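**Alcantara wheel re-trim: kit or send it out?**

**torquewrench_dan** - 24/08/2025

Looking for opinions before I spend money. My steering wheel is the factory Alcantara one and after six years it's matted flat at ten and two. I've brushed it, I've used the proper cleaner, and it comes back for maybe a week. I think the nap is gone for good.

The wheel is coming off this weekend either way.

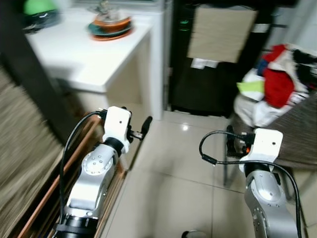
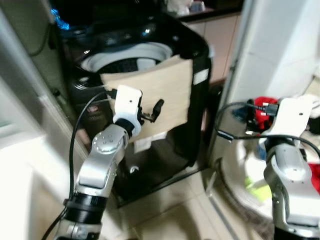 The choices as I see them are the Herkar stitch-on kit, or pulling the wheel and mailing it to Revport for a full re-trim. The kit is a pre-cut cover you sew on yourself over the old material. Revport strips it to the foam and starts over. They quoted me $800 with a thicker rim and a center stripe, and they want it for two weeks. The kit is a fraction of that.

Anyone done both?

---

**Elango Kotian**

I did the Herkar kit on my last hatchback. It took me an evening and most of the next morning. The fit was good on the rim and poor around the spokes, where the cover has to make a tight turn and there's nothing to hide the edge under. Mine started lifting at the lower left spoke in the first summer.

If your wheel has a flat bottom, check that they make the cover for that exact shape. The round one will not stretch to it, whatever the listing says.

---

**lowside_marty**

Don't sew over old Alcantara. You end up with a soft layer under a soft layer and the cover creeps when you turn. I could feel mine moving under my palms in parking lots. Either strip it or send it.

---

**Elango Kotian**

I didn't get any creep. Did you use the adhesive strip or just the stitching?

---

**lowside_marty**

Just stitching. The instructions said the strip was optional.

---

**Elango Kotian**

They say that, but I used it all the way around and the rim never moved. Only the spokes gave me trouble.

---

**Arvid Sjögren**

I re-trim wheels on the side, so weigh this how you like. $800 is high for a standard rim but fair if they are building it up thicker and reshaping the thumb rests. Ask them three things. Do they replace the foam or pad over it? Do they keep the heating element if you have one? And do they test the element before and after? I've had two wheels come to me from other shops with a dead heater, and by then the cover has to come off again to find out why.

Also, please disconnect the battery and wait before you touch the airbag. Your service manual gives the wait time. Follow that and ignore whatever number people give you on a forum, including this one.

---

**torquewrench_dan**

Thanks Arvid. It is heated, and the heater works. The quote says "foam corrected as needed" and doesn't mention the heater at all. I'll ask.

---

**gravelpit88**

Why go back to Alcantara at all? You already know how it wears. Get perforated leather on the sides and smooth on top and bottom and it will outlast the car. I switched on my coupe and the only thing I miss is the feel with bare hands on a cold morning.

---

**lowside_marty**

Agree with this. Alcantara is fine on a weekend car where you wear gloves. On a daily it's a sponge for hand cream and sunscreen.

---

**shiftpattern**

Disagree. Mine is at 70k miles and still looks decent. I wipe it with a damp microfiber every couple of weeks and brush it once it's dry. People leave it for a year, then scrub it with a stiff brush and blame the material. The stiff brush is what pulls the fibers out.

---

**gravelpit88**

Dan just said he brushed it and used the right cleaner.

---

**shiftpattern**

He said he did it, he didn't say when he started.

---

**torquewrench_dan**

Fair. I bought the car at four years old and it was already shiny then. I've kept up with it since, but the first owner probably didn't.

---

**Elango Kotian**

Has anyone here used the Vullel covers? Same idea as the Herkar kit but the spoke sections are separate pieces that tuck under the trim. I looked at one for my current car and didn't buy it because the black looked a bit brown in the photos.

---

**shiftpattern**

I have one on my truck. The black is black. The thread is thin, so buy your own waxed thread and throw theirs out. You do need to take the spoke trim off, and on mine that meant breaking one clip and ordering another.

---

**Arvid Sjögren**

The Vullel pieces are better cut than most. I still wouldn't put one over a heated rim without stripping the old layer first. You lose a good part of the heat through the extra thickness, and some wheels have a sensor that will cycle the element off early.

If you want to strip it yourself, go slowly. The old cover is glued on and the element sits right under it. Warm the glue with a heat gun on low and peel it back a little at a time. No blades on the rim face. Only cut at the old seam on the inside.

---

**lowside_marty**

That's a lot of risk to save a few hundred bucks.

---

**Arvid Sjögren**

It is. That's why I asked about the heater first. On an unheated wheel I'd tell him to try it.

---

**torquewrench_dan**

Heard back from Revport. They do test the element before and after and will put it in writing. Foam is replaced only where it has gone hard. They can do leather on the sides with Alcantara top and bottom for the same price, which is the reverse of what I pictured, but it puts the leather where my hands go.

Earliest slot is in September. I'm leaning toward booking it and finding a cheap used wheel to drive on until it comes back.

---

**gravelpit88**

Make sure the used one has the same connector. The plug changed partway through production on a lot of cars and the sellers never list it.

---

**Elango Kotian**

And take a photo of the clock spring before you pull anything. Keep it centered, tape it if you have to.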